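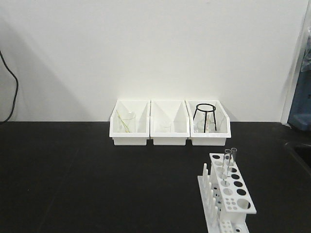 Side counter with the three bins and the test tube rack, as discussed under item 2.

Kenarness Teaching Lab, Users' Meeting
Minutes, June 24, 2018
Chair: Danuta Zalewska
Present: Zalewska, Rawashdeh, Biller. Apologies: Grurkerach office.

1. Previous minutes
Accepted. Biller pointed out that the action on labels had been carried over from the meeting before and asked whether anyone meant to do it. No reply recorded.

2. Bins on the side counter
Rawashdeh presented the proposal to keep the white bins along the back of the black counter for good. One bin for a beaker with its rod, one for the small beaker, one for the tripod stand and the glass vessel that goes with it. He said students would put things back if each thing had a place.
Zalewska was not convinced. The same was said of the drawer dividers, and those are now full of pencils. She also noted that clear glass in a white bin is hard to see, the small beaker especially, and that somebody will drop a stand on top of it.
Biller asked why the test tube rack has no bin and sits out on the open counter. Rawashdeh said it is too long. Biller said he would like to see it measured.
Agreed to try the bins until October. Zalewska asked it be minuted that she expects to be back here in October discussing the same thing.

3. Sink end of the counter
Biller wants wet glass kept out of the bins. Rawashdeh suggested a drying mat. Zalewska asked who would wash the mat. Left open.

4. Spending
Balance stands at $644. Request for 14 more bins from Rawashdeh. Refused for now, two against one. Zalewska saw no case for buying more before the first ones have been shown to work.

5. Any other business
The Grurkerach office again asked for an equipment list. Biller doubts it gets read. He will send last year's with corrections.

Actions
Rawashdeh: labels for the bins, measure the rack.
Biller: equipment list.
Zalewska: price of one drying mat.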